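We use cookies to remember your settings. Accept | Manage

Left arm stops with a following error when it reaches the tray

Posted by Fumeck, 21 June 2026

Two-arm cell, pick and place into a blue plastic tray on a papered table. The right arm is fine. The left one faults on joint 4 after some 15 cycles, always on the reach toward the tray, and drops whatever it is holding. The log says following error, 342 counts. The limit is set at 200. I swapped the motor cable in May and nothing changed. Restarting clears it for a while.

The gripper cable loops back along the arm, and I have straps around the long segment. 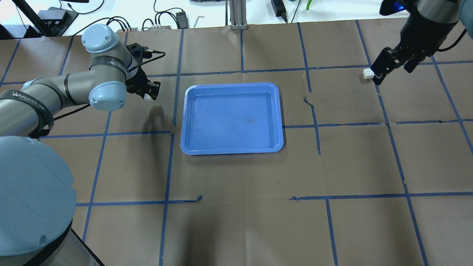 Trallik

Check the cable before you touch any gains. With the arm parked, power off, move the wrist by hand through the whole reach and feel for the point where the loop goes tight. If it pulls, joint 4 has to fight it and the error climbs. Undo the strap nearest the wrist, give the loop more slack and strap it again with the arm fully extended — I had mine strapped in the home position and got the same fault.

Please don't raise the limit to make the message go away. That limit is what stops the arm if it hits a hand.

Owusu

Same here, I just raised it to 500. No problems so far.

Amerley Alhassan

I would put that back. Log the joint 4 current for one full run and compare it with the right arm. If it rises slowly over the cycles, look at heat or the brake not releasing fully. If it jumps at one position, it's the cable or the gearbox. Also tape down the loose tape ends on the table, they can catch a fingertip on a low pass.

Related
Gripper opens by itself after emergency stop
Error 104 on startup, both arms
How tight should cable straps be?

Contact | Copyright Undbridge Help | Back to top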